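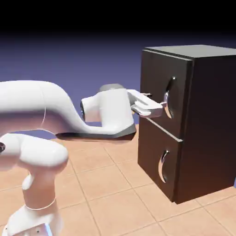

The robotics club at Guvosstead has 13 members and no robot arm of its own. Everything they do happens in a simulator, on the school's older computers, after regular classes end.

The current project is called Skov. The task is to get a simulated arm to open the top drawer of a two-drawer cabinet.

"We thought the drawer would be the easy one," says the student who leads the programming group. "The handle is curved and it's mounted upright, so the fingers have to come in at the right angle. We spent most of July just on that."

The team runs each version of its program 300 times overnight and reads the results the next day. A teammate who keeps the logs says the early ones were hard to look at. "It would stop short, or go in too low and hit the drawer front. Then you change one number and it gets worse."

They plan to enter Skov in the Pimatness student contest, where each team gets 3 attempts and 20 minutes to set up. The drawer has to come all the way open for full points.

Asked what comes next, the club's teacher mentions the bottom drawer. The students would like a door. "A door swings," the programming lead says. "We haven't written anything for that yet."

Last updated: 23 December 2022

4 comments | 11 shares

This site uses cookies. By continuing to browse you accept our cookie policy.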